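Journée portes ouvertes chez Lultex, Ulthorpe
Publié dans : Visites, Textile

Notes prises dans le train du retour, je mets en forme vite fait, je complèterai si j'ai le temps (je n'aurai pas le temps).

Donc, 21 septembre 2019, portes ouvertes chez Lultex, à Ulthorpe. Impression sur coton, linge de maison, tissus d'ameublement. Ça faisait trois ans que je voulais y aller. La dernière fois j'avais raté l'inscription, cette fois j'ai mis une alarme sur le téléphone.

Y aller

Train jusqu'à Zasadstead, puis le bus 4. Attention, il ne part pas devant la gare mais derrière, côté parking à vélos, et il n'y a aucun panneau. J'ai couru. Vingt minutes de trajet, des champs, un canal, encore des champs, puis d'un coup la cheminée en brique. Arrêt Teinturerie. Le portail est à gauche, pas à droite comme sur le plan du site.

Entrée gratuite, badge en papier, bouchons d'oreilles dans un sachet. Prenez-les. Vraiment. Chaussures fermées obligatoires, une dame en sandales a dû repartir, assez fâchée.

Groupe de 9 h. Départ avec un petit retard, café servi dans la cour, correct, brioche sèche.

La réserve des toiles

On commence par l'endroit que j'attendais le moins et où je serais bien restée toute la matinée. Les rouleaux de coton écru, empilés jusqu'au plafond, et l'odeur, un mélange de carton, de poussière et de quelque chose d'un peu gras. C'est l'encollage, paraît-il : on enduit les fils de chaîne avant tissage pour qu'ils ne cassent pas, et il faut ensuite tout retirer avant d'imprimer, sinon la couleur ne prend pas. Désencollage, débouillissage, blanchiment. J'ai fait répéter les mots, j'espère que l'orthographe est bonne.

Le guide parlait très bien, mais en marchant, et dos au groupe. J'étais au fond. J'ai perdu la moitié du passage sur le lin.

Ce que j'ai retenu : un rouleau n'est jamais accepté sans passer au banc de visite, une table lumineuse inclinée sur laquelle on déroule toute la longueur. Défaut repéré, petite marque sur la lisière. Au-delà d'un certain nombre de marques le rouleau repart. Une personne fait ça la journée, avec une pause toutes les heures pour les yeux.

Les dessins

Grande salle au premier, claire, plein nord. Des tiroirs plats partout. Le fonds Lultex : des fleurs, des feuillages, beaucoup de feuillages, quelques rayures, deux ou trois horreurs géométriques que tout le monde a adorées. Les fougères sont le grand classique de la maison, déclinées en petit, en grand, en gris, en vert bouteille. J'ai eu des rideaux comme ça enfant, je crois. Ou alors ma tante.

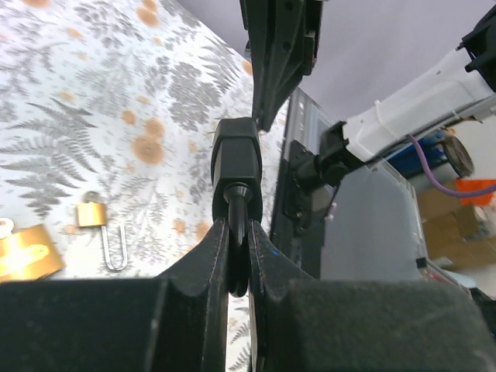 Objet noir à tige fine et, en bas, un peu de tissu à petites fougères grises.

La question du raccord m'a occupée un bon moment. Pour qu'un motif se répète sans qu'on voie la couture, il faut que la feuille coupée en haut retombe pile sur la tige du bas, et que l'œil ne repère pas de ligne ni de trou. On nous a montré un dessin raté, accroché au mur exprès : de près très joli, à trois mètres on ne voit plus que des diagonales. Des escaliers. Impossible de voir autre chose après.

C'est Kazue Sugiyama qui tenait la salle. Coloriste, elle travaille sur les gammes. Elle passe ses journées à décider si un gris est trop bleu. Je lui ai demandé comment on sait. Réponse : on le regarde le matin, on le regarde le soir, et si on l'aime les deux fois on le garde. Elle avait devant elle dix bandes de gris, je jure que six étaient identiques. Elle les a mélangées et remises dans l'ordre sans hésiter.

Elle a aussi parlé du métamérisme, deux couleurs pareilles sous une lampe et plus du tout pareilles sous une autre. D'où la cabine avec les éclairages qu'on change au bouton. Démonstration assez bluffante sur un beige qui vire au rose. J'ai repensé au canapé acheté en magasin et détesté à la maison.

L'impression

Deux ateliers. D'abord les cylindres, bruit énorme, bouchons enfoncés. Un cylindre par couleur, perforé, la pâte est poussée de l'interieur par une racle. Le tissu avance collé sur un tapis. Quand un cylindre se décale, ça se voit tout de suite, les feuilles sortent de leur contour, comme un coloriage de petit. L'opérateur corrige à la molette, à l'œil, sans arrêter. J'ai regardé ses mains plus que la machine.

Ensuite le numérique, beaucoup plus calme, presque ennuyeux à regarder, pardon. Pratique pour les petites séries et les échantillons. Le guide a été honnête sur la question : sur les gros volumes le cylindre garde l'avantage, sur les aplats aussi. Un monsieur n'était pas d'accord, il avait l'air du métier, ça a duré. Le groupe suivant nous a rattrapés.

Fixation à la vapeur, lavage, séchage sur rames. Chaleur pénible dans ce coin. Deux personnes sont sorties prendre l'air, moi j'ai tenu, mais il ne fallait pas que ça dure.

Pause dans la cour, soleil, bancs pris d'assaut. Foodtruck avec vingt personnes devant. J'avais mon sandwich, hé hé.

L'après-midi, visite libre. Il y avait un fléchage au sol, on suit la couleur qu'on veut. J'ai pris le bleu, les bâtiments anciens, et je ne regrette pas. L'ancienne cuisine des couleurs est restée dans son jus, les étagères, les bocaux, l'évier en pierre avec des taches de toutes les teintes. Le vert et le jaune fermaient à 16 h, j'ai dû choisir. Dommage pour la confection, je n'ai fait que passer la tête par la porte.
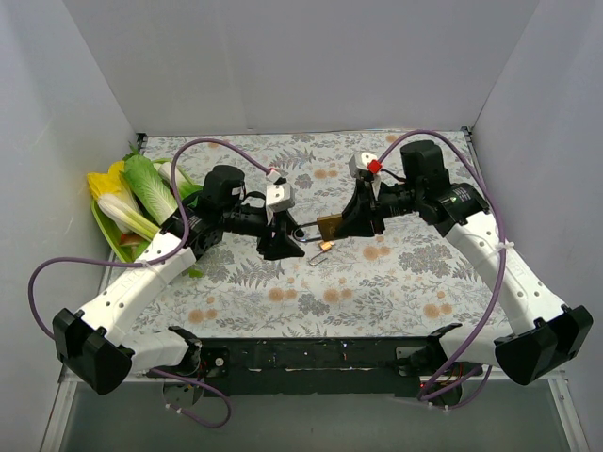
Après, direction la petite expo sur la maison Ikeda, l'autre grand nom du coin, teinturiers, rachetés par Lultex il y a longtemps. Deux pièces au fond de la cour. Des livres d'échantillons ouverts sous vitre, avec les recettes écrites en face à l'encre brune. Illisible pour moi mais superbe. On comprend qu'ils notaient tout, même le temps qu'il faisait, l'humidité jouait sur le séchage. Un mois de janvier entier barré, avec un seul mot en marge : gel. Le canal avait dû prendre, plus d'eau, plus de teinture. Ça m'a plus touchée que le reste, je ne sais pas trop pourquoi.

Cartels seulement en anglais par contre. Et éclairage très bas, normal pour les tissus, mais avec mes lunettes c'était sport.

Atelier impression au bloc pour finir. On choisit un tampon en bois, on charge, on tape. J'avais pris une feuille simple. Résultat : trois belles, une pâtée, et un coin où j'ai oublié que la manche trainait. Le carré de tissu est à laver à part la première fois. On l'emporte, c'est compris.

La boutique

Aïe. Coupons vendus au poids, bacs en vrac, il faut fouiller, et les gens fouillent fort. Deux bacs de cotons fleuris pâles très jolis, un bac de velours auquel je n'ai pas pu accéder. Je repars avec de quoi faire des taies d'oreiller et un morceau dont je ne sais pas quoi faire, un vert qui n'allait avec rien et que personne ne prenait. Paiement par carte possible mais file à part, demandez avant de faire la queue du mauvais coté comme moi.

En vrac, pour ceux qui iraient la prochaine fois

Prendre le groupe du matin, l'après-midi c'est la foule.
Eau, une bouteille. Il y a une fontaine mais loin.
Poussettes : non, escaliers partout dans les bâtiments anciens.
Photos autorisées sauf dans la salle des dessins en cours.
Dernier bus pour Zasadstead à 18 h 10, et il passe en avance.

Je l'ai eu de justesse, le coupon vert sous le bras. Retrouvé dans ma poche le sachet des bouchons d'oreilles, pas rendu, fallait-il le rendre ? Si quelqu'un sait quand ouvrent les inscriptions de l'an prochain, laissez un mot en commentaire, je voudrais faire la confection et le parcours jaune.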